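We use cookies to remember your settings and to count visits. By continuing to read you accept this. Accept | Manage choices

June, evening

I came home at nearly 6 and did not take off my shoes before I started with the table. It was a bad idea to leave it for so long. All spring I have put small things on it, always thinking that I will find the right place tomorrow, and then tomorrow I put one more thing beside them.

The rule I made for myself is simple. What belongs to the electricity goes in one place, what is still in its package stays in its package until I have decided, and what I did not touch in a year goes to Brândușa, who can find a home for everything. She wrote me already two messages asking if I have a spare power strip for her new room in Jomusgate. I answered that I have to look first. I know very well that I have one, but I am slow to give away things that work.

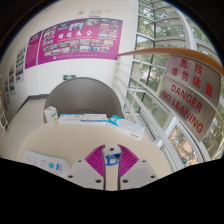 The round table is too good for this. When I bought it I imagined breakfast with bread and tea, and maybe a plant in the middle. Babar Durrani helped me to carry it up the stairs, and he said that a round table never has a corner where the mess can hide. He was right, the mess is just everywhere on it.

With the boxes I had the most trouble. I have a habit from my mother to keep every box, because one day you may need to send the thing back. I have sent back a thing only one time in my life, and that was a lamp, and I had thrown away its box. So tonight I decided that a box can stay for 3 months and after this it must go. I wrote it on a paper and put the paper on the fridge, so I cannot pretend to forget.

I also looked for the receipt from Harju, the one for 80, and did not find it. It must be in the winter coat or in the blue folder. I looked in the folder two times.

Brândușa called while I was still sorting. She talked for a long time about her landlord and the window that does not close, and I walked around the table with the phone and moved things from one side to the other. When we finished, I had promised her the power strip and also to come and look at the window.

Tomorrow I must buy tape and a bag of rice.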